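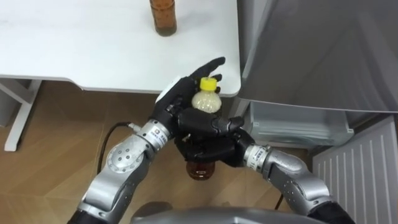
Shake the pale one until it looks even, then pour it into the brown one, and it'll keep until June. So says the note that came back from Kustovix on Monday, in answer to our complaint about streaks. I've read it twice and I don't believe the second half. I'm not sure I believe the first half either.

**Monday, bench notes, finishing room at Lill**

What we have: the Prukulel two-part stain. Part A is the reddish-brown liquid in the amber bottle. Part B is the pale whitish-beige stuff in the small clear bottle with the yellow screw cap. The sheet that came with it calls Part B a "suspension." I'd call it grit in something, on a bad day, and cloudy on a good one. A suspension ought to stay suspended for at least as long as it takes to walk across the room with it.

Complaint as we sent it: two chair backs from the same board, same sanding, same rag, same afternoon. One came out even. The other had light bands along the grain, worst near the top rail. Kustovix says under-shaking. They always say under-shaking. They said it last time, about a different product, and sent us a new bottle that did the same thing.

To be fair to them, I can't prove it wasn't under-shaking. We had no agreed way of doing it. Some of us swirl, some tip the bottle end over end, and I tend to roll it between my palms, a habit from model paint that I've never tested. So before writing back I wanted something better than opinions.

### Settling

Took a fresh Part B. Shook it hard, end over end, 2 minutes by the wall clock. Stood it on the white table by the window and left it alone.

- 8 minutes: a clearer band at the top, thin, easy to miss if the light is behind you.
- 20 minutes: obvious from the other side of the table. Layer at the bottom, and it doesn't slide when the bottle is tilted gently.
- After lunch: packed. Had to knock the base against my hand to get it moving.

Then the same with a bottle that had already been opened and closed a good many times. It settled faster, or I thought so. I was expecting it to, so put a question mark next to that one. Somebody should repeat it without knowing which bottle is which.

What this does tell me is that "until it looks even" is useless as an instruction. It looked even to me well before it was. I drew off a little from the top and a little from near the bottom after a short shake, when I'd have sworn the whole thing was uniform, and let both dry on a scrap of glass. The bottom sample left a crust. The top one left a haze. After the full 2 minutes the pair looked alike.

So: under-shaking is possible. I hate writing that down.

### Mixing

The sheet wants all of B into 100 ml of A. It doesn't say how quickly, or in what kind of vessel, or whether A should be shaken as well. Part A looks clear enough to get away without it, but you can't see much through the bottle to judge. I held it up to the window and learned that it was brown.

Tried three ways on offcuts of the same ash:

**Pouring B straight into the A bottle.** This is what Kustovix recommends. There's barely any headroom, so you can't stir it properly afterward and you can't shake it much either. Pale clots showed on the neck and stayed there. Whatever is on the neck is not in the mix, so the ratio is wrong before you start.

**Pouring both into a beaker and stirring.** Better. A few specks that wouldn't break up. Strained through an old stocking, which caught more than I'd have liked. If the strainer takes out the solids, then I've spent my time suspending something only to throw it away. Does the stain even need it? See below.

**A little A into B first, shake, then the lot into the beaker.** Best of the three. No clots that I could find. The small bottle rinses itself this way too. Annoyingly, this is how one of us has been doing it from the beginning, and was told off for it in spring on the grounds that it isn't on the sheet.

Rag coats on all the offcuts, left to dry. First impressions in the evening light: the third is the most even, the first has faint banding. It's not as strong as on the chair back. Same kind of fault, though, and in the same direction with the grain. I'd want to see it in daylight before I say more. Everything looks even at the end of the day.

### What is Part B for, anyway

Nobody at Kustovix will say. The sheet says it "promotes uniform uptake." Uniform uptake is the thing we aren't getting, so either it isn't doing its job or we're getting in its way.

I ran one offcut with Part A alone, no B at all. I expected a mess. It was darker, a bit hot in the open grain, and more even than the first mix. I don't want to make too much of one piece of wood. But if the stain behaves better with the helper left out than with the helper put in badly, then the bottle with the yellow cap is a risk as much as a help, and for small parts I'd sooner skip it.

Against that: on end grain, Part A alone went nearly black. With B it didn't. So B does something, and it does it where the wood is thirstiest. Pore filler by another name, would be my guess. If that's all it is we have a tub of filler on the shelf that costs a good deal less and tells you on the lid what's in it.

### The "keeps until June" claim

I don't see how. Mixed stock from the first method had thrown a layer before I'd finished washing the beakers. Nothing on the sheet says it can be brought back once it's packed down, and I know how hard it was with Part B alone. In the brown bottle you wouldn't even see the layer. You'd pour off the top, think the color was a bit strong, thin it, and wonder at the end why the last of it was like wet sand.

I've kept back the leftover from method three in a clear jar with the fill line marked on tape. If it's still usable in June I'll say so, in ink, on this page. Until then we mix what we need and throw out the rest.

### Bottles and where they live

A smaller gripe, but it has cost us more than the chemistry has. The two parts are sold as a pair and get separated within a day. The clear one drifts to the sink and the brown one drifts to the cabinet. Then there's a Part B with no Part A, a Part A opened with no date on it, and somebody mixes across batches. I can't rule that out for the bad chair back. The inventory in Skillado says both bottles were from the same delivery, but Skillado says whatever was typed into it last, and it still lists a can of varnish I personally emptied.

Proposal, for what it's worth:

- Parts stay together in one tray. If you carry one, carry both, and put them back as a pair.
- Date on the *bottle* when opened, grease pencil, not on the cap. Caps get swapped.
- Batch number for A and B both written in the job sheet, even if you're sure they match.
- Part B is shaken end over end for the full 2 minutes, against the clock. If it has been standing for 8 or more, shake it again.
- Mix in a beaker. Nothing gets poured into the brown bottle.

I left the old storage rule in the book and drew a line through it so we can see what we used to think.

### Reply to Kustovix, draft

Not sending it yet. The gist:

We accept that shaking matters and that our method wasn't consistent. We'd like a time on the sheet in place of "until even." We found clots when following your own pouring instructions, and fewer when we didn't. Please tell us what the solids in Part B are and whether they are meant to survive straining. Please also tell us what the June date is based on, and whether anyone has looked at the bottom of the bottle.

That last bit will probably come out before it goes.

### To do

- Look at the offcuts in morning light, *before* reading this page again. Mark them on the back only.
- Repeat the old bottle/new bottle settling with someone else pouring, labels covered.
- End grain test with our own filler under Part A. Same ash if there's any left; if not, start the whole set over on one new board, don't mix boards.
- Check whether the banded chair back can be saved with a wash of A. Try the underside first.
- Weigh what the stocking catches. Dry it properly this time.
- Get more grease pencils. The one in the drawer is a crayon.

Later, same evening: went back to look at the jar. Clear band at the top already, and the layer under it is darker than I expected, more pinkish-brown than beige. So the solids are taking up color. That might be the answer to the bands, or it might be the jar. Leaving the lamp off and going home.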